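新闻稿
2025年1月15日

Buteo推出“桌上几样”文具整理套装,我来跟大家聊聊它是怎么做出来的

先说正事:从今天起,Buteo的“桌上几样”文具整理套装正式开卖啦!一套里有铅笔、剪刀、一块浅色的桌面分隔盘,还有一本薄薄的小册子,教你怎么把一张乱糟糟的桌子收拾到能坐下来干活。定价295元,首批做了2,920套,线上和Magalhães文具店的柜台同时上架。

我是这个套装的产品负责人,公关同事本来给我准备了一份很规矩的稿子,我看了两遍,还是决定自己写(同事,对不住了,你那句“重新定义桌面美学”我实在念不出口)。

这件事是从一张桌子开始的。我们工作室中间那张长木桌,谁都用,谁都往上面放东西。尺子、胶带、半块橡皮、拆了一半的信封,到了下午连放个杯子都得先挪三样东西。有一回我找一支铅笔找了整整一个上午,最后在装样品的纸箱底下翻出来,笔尖还断了!那天晚上我就在本子上写了一行字:一张桌子上到底需要留几样东西?

后来我们就较上劲了。我们把桌上的东西全收走,再一样一样往回放,每放一样就用几天看看,真用得上的留下,用不上的进抽屉。最先回到桌上的就是铅笔。
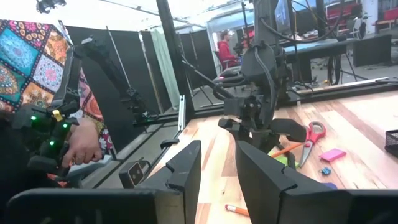 木桌上的橙色铅笔,笔尖颜色浅浅的。

铅笔这东西看着简单,选起来可真磨人。我们前后试了14种,有的太滑,有的削两下就断芯,有的颜色跟木头桌面太接近,一放下就找不着了。我个人特别喜欢橙色,在浅色木头上一眼就能看到,不用戴眼镜也行。同事里有人支持深绿,说更沉稳,我们为这事争了好久,会都多开了两次。最后套装里放的是橙色,深绿的以后可能会单独出,我还没松口。

供货这边要谢谢Vulix。笔杆上的漆我们退回去改了好几轮,要求也提得挺刁钻:要亮,又不能亮得像糖纸;要顺手,出汗的时候还不能打滑。他们一句怨言都没有(至少没当着我的面说),寄来的最后一批样品我拿到手就没舍得放下,开会的时候一直在转。

接着是剪刀。我一开始觉得剪刀可以收进抽屉,要用再拿嘛。结果才试了几天就投降了:拆快递要剪刀,裁标签要剪刀,线头要剪刀,连下午分一包饼干都要剪刀。抽屉开开关关,最后大家干脆不关了,我的膝盖撞了好几次。好吧,剪刀回桌面!

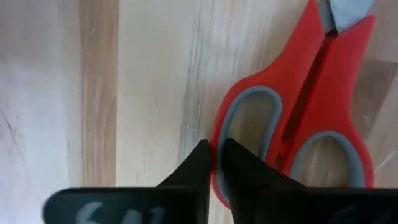
剪刀放桌上,朝哪边放就成了新问题。我的习惯是手柄朝着自己,刀刃朝外,伸手就能套进去,不用再转一下。家里有小朋友的话,我会建议放进分隔盘靠里的那一格,用完马上收。小册子里专门留了一页讲这个,还画了左手用和右手用的两种摆法。我自己是左撇子,从小到大没少跟文具怄气,这一页是我坚持要加的。

再说说分隔盘。它由Revis负责打样,一共9格,长短不一样。长的放笔,宽的放剪刀和尺子,最小的那格我放回形针,隔壁桌的同事放薄荷糖,都行,我们不管。盘底贴了一层软垫,往里丢东西不会哐当响,挪动的时候也不刮桌面。说到桌面,很多人问我浅色木桌要怎么养。我的办法特别土:软布拧干了擦,顺着木纹走,别用钢丝球,杯子底下垫一张纸。划痕嘛,总会有的,我现在看着还挺亲切。

小册子的文字是我写的,初稿啰嗦得不得了,被编辑砍掉一大半。留下来的主要是一套很懒人的收拾办法,大概是这么个顺序:下班之前把桌上的东西全推到一边,只把明天第一件事要用的拿回来,剩下的能进格子的进格子,进不了格子的先放到椅子上。为什么放椅子上?这样第二天你不收拾它就没地方坐呀!我们工作室试下来,椅子上的东西果然一天比一天少。当然也有人搬了把新椅子过来坐,这种我也没办法。

我知道有人会问,铅笔剪刀谁家没有,干嘛还要买一套?问得好。如果你家里的都好好的,那真的不用买,小册子的电子版在Buteo网站上可以免费下载,照着做就行。这套更适合刚搬家的、刚租下工作室的,或者想送人又不知道送什么的朋友。包装是一个没有塑料膜的纸盒,拆完可以拿去装信件,我家里已经堆了好几个。

购买信息:
“桌上几样”文具整理套装,定价295元
含橙色铅笔、剪刀、九格分隔盘、纸质小册子
即日起在Buteo网站及Magalhães文具店发售
分隔盘可单独补购,价格以网站页面为准

一月里,我们会在Magalhães店里摆一张长桌,欢迎大家带着自己抽屉里最舍不得扔的文具来坐坐,一起收拾,一起聊天。不用报名,直接来,茶水我们备着。要是你想带一整个抽屉过来也可以,我上次就是这么干的,路上掉了两把尺子。

媒体索取样品和图片,请通过Buteo网站的“媒体联络”页面留言,写明刊物名称和收件地址,我们会尽快回复。左撇子编辑请顺便注明一声,我会把小册子翻到那一页再寄给你。

关于Buteo
Buteo是一家做桌面用品和纸品的小型工作室,产品由自己设计,与Vulix、Revis等合作方共同打样和生产。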